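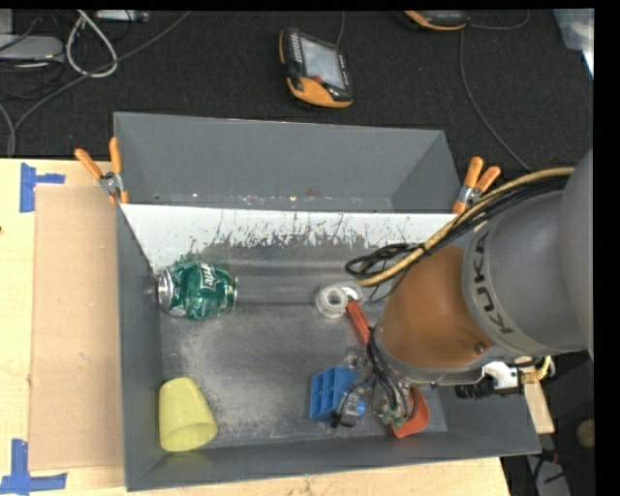 KUKA arm, grey bin

23/07/2026
2 min read

Quick one, bus in 9 minutes. Lost to Lerora by two. TWO. We were 13 up at half time and then nobody could hit a free throw, me included, missed three in the last quarter. Legs gone. Yolanda fouled out early in the fourth and after that they just walked it into the paint every time.

Coach didnt shout, which was worse. Said we stopped talking on the switches. True.

Good bits: Mercado's block near the end, and my left hand finally working going to the basket. Crowd of 670, loudest we've had at home. Mum's voice over all of it.

So now it's Dukine away and we have to win, and hope Idimetti slip up somewhere. If not it's the lower group until November and I can't face that coach trip again.

Ankle puffy, iced it. Need new laces, and to ring Yolanda tonight, she went of without saying bye. Bus.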